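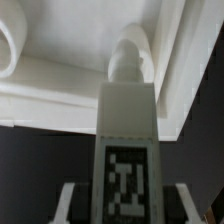

White block with the square marker, Sunday.

Search the notebook Go

2018-07-15 – slip casting, plaster moulds again

Came in to look at the moulds while the building was quiet, and ended up staying most of the day (the flask of tea did not last). The mug mould I poured in January is still slow. I filled it with the Totitz slip, same jug as the bowl mould next to it, and the bowl had a decent wall on it well before the mug did. My money is on too much water in the plaster back then, but I also never dried it properly, so I can't blame the mixing on its own.

Mixed a fresh batch for a replacement. I went with 370 g of water and stirred by hand, because the paddle drags in air and I always get pinholes round the handle. Soaked it first, left it alone, then stirred for 3 minutes. It creamed up nicely! Poured down the side of the cottle boards and thumped the bench a few times to bring the bubbles up.
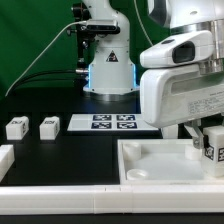
Casting times

Bowl: 2 good casts, drained clean, trimmed the spare with the old Rorex knife. Mug: one cast, stuck at the foot, tore when I got impatient with it. The scraps are in the reclaim bucket – please don't put anything with plaster crumbs in there, I spent ages picking bits out last time.

The Ikonen deflocculant is running low. I added a few drops to the jug and it went from yoghurt to single cream almost at once, so go easy. If somebody is ordering from Valtstead anyway, add a bottle of that and a new sieve, 60 mesh, as ours has a hole near the rim.
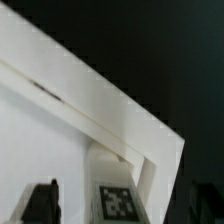

White panel and diagonal beam, dark behind.

New mould is on the drying rack with a bit of tape on it. Leave it be for now, and not on the radiator, however tempting. Still to do: weigh it every morning until it stops losing, then try the mug again with the same slip.

Recent entries
Sieving the reclaim
Why the blue glaze crawled
Mould straps and where to keep them

This site uses cookies. OK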